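Flonholm Home & Workshop Help > Desks, Benches and Surfaces

Cutting mat wanders all over a black tabletop, and tape leaves gunk
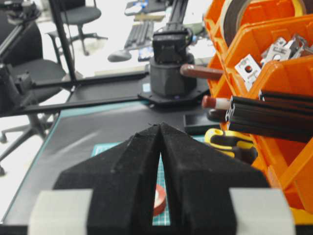

Keeping a mat in place without ruining the table

Posted by slow_scissors, Apr 26, 2020

I have a green cutting mat with a white grid on it, and a black table with a thin teal edge, and the two have never got along. I lay the mat down square. I put a ruler on it, lean on the ruler, pull the knife toward me, and the whole arrangement comes along for the ride. By the end of an afternoon the mat has migrated a good hand's width and my straight lines are straight only in a spiritual sense.

The obvious fix was tape. I own a lot of tape. I went with the red roll because it was nearest, ran a strip down each side of the mat, and it held beautifully for a couple of weeks. Then I peeled it up to wipe underneath and discovered that on a black surface, old adhesive shows like snail tracks. I've scrubbed at it with dish soap, which made it a cleaner sort of snail track.

So there are really two problems:

How do I stop the mat from creeping without sticking it down for good? I need to be able to lift it, and I can't screw anything into the top.

And what takes tape residue off a black table without leaving a dull patch where the residue used to be? I don't know what the surface is. It came with the office in Cudow and the previous tenants left no paperwork, only a kettle.

There's a bit of a curl starting in one corner of the mat as well, which may or may not be part of the problem. The room is kept at 18 degrees most of the year but the sun gets onto that end of the table in July. Swapping the mat for a huge one isn't on, as the table is only 80 cm deep and has other things on it. Clamps I've tried. I kept catching my sleeve.

Bonus points if somebody can tell me why the office chair, which weighs far more than the mat and has five wheels on it, stays exactly where I leave it on a bright white floor.

gridlines_and_regret replied:

I did this to a very nice desk, so you have my sympathy and the benefit of my mistakes.

Stop taping. What you want is a piece of the rubbery open-weave stuff they sell for lining drawers and keeping rugs put. Cut it a finger's width smaller than the mat on every side so it doesn't peek out. Wipe the table, let it dry completely, lay the liner, put the mat on top and press down from the middle outward. Mine hasn't moved since, and I lean on a ruler like I'm trying to push it through to the floor below.

Two warnings. Get the kind with no adhesive on it, because the sticky-backed kind puts you right back where you started, only over a larger area. And lift it every month or so and give the table a wipe. Some of the cheap liners react with some finishes if they're left forever, and on a black top you'd see a pattern of little squares. I know what that pattern looks like. I have a fruit bowl sitting on it.

If the weave feels too squashy under a knife, and it does for fine work, use four small flat pieces at the corners plus one in the centre. You get a slight dip between them if you press hard, so don't go too thick.

As for the gunk: cooking oil. A few drops on a soft cloth, lay it on the residue, walk away for ten minutes, come back and roll the goo off with your thumb. Then dish soap and warm water to get the oil off, then a dry cloth. Do the dry cloth bit properly. A black table with an oily smear on it will show you every fingerprint you've ever had.

Whatever you do, try it first on a spot you never look at. Under the mat is traditional.

The curl is your July sun. Mats hate heat. Lay it flat on the floor somewhere warm (not hot), put a board on it and a stack of heavy books on the board, and leave it overnight. Might take two nights. Never roll it, never stand it behind a radiator, never put a mug of tea on it. I've done all of those to different mats.

bin_day_enthusiast replied:

just use 800 grit on the sticky bits, comes right off

gridlines_and_regret replied:

Please don't do this. It will come right off and so will the shine, and then you'll have a dull patch shaped exactly like a strip of tape. That's the one thing the poster asked to avoid.

bin_day_enthusiast replied:

worked on my workbench

gridlines_and_regret replied:

What's your workbench made of?

bin_day_enthusiast replied:

concrete

second_best_ruler replied:

I agree with most of the long answer, though I'd skip the liner. There are small silicone dots meant for the backs of picture frames and the insides of cupboard doors. The ones by Delluleck are clear and low, and they stick to the underside of the mat, so whatever gum they leave behind is the mat's problem and the table never hears about it. One in each corner, a few more along the edge nearest you, where all the pulling happens. If they get dusty they stop gripping, and a damp cloth brings them back.

This does mean you can't flip the mat over to use the other side. I have met people who flip their mats. I'm told it's a lovely life.

On residue, oil is fine. I use the Kun label remover, the citrus one, but it's strong and I wouldn't let it sit on a finish I couldn't identify. Keep it well away from the mat too. I got some on mine and it took the printed grid off one corner, so I now have a region where measurements are a matter of opinion. Nail polish remover is out completely. Same goes for scraping with the knife, even though it's right there in your hand and it looks so easy. An old plastic card does the same job and forgives you.

If you ever must tape again, use a low-tack painter's tape, press it lightly and pull it off the same day. Peel it back slowly over itself, low to the table. Yanking it straight up is how the glue ends up staying behind.

A new mat of a sensible size cost me $38, so if the curl won't flatten I wouldn't fight it for long. A mat that rocks in one corner will walk no matter what you put under it.

No idea about the chair. Hair in the casters, probably. Turn it over and have a look, but not right before lunch.

slow_scissors replied:

Oil worked on the first strip. I'm going with liner under the mat and will report back on the curl once the books have had their two nights. The chair had hair in the casters. It also had a paper clip and what I believe was once a raisin.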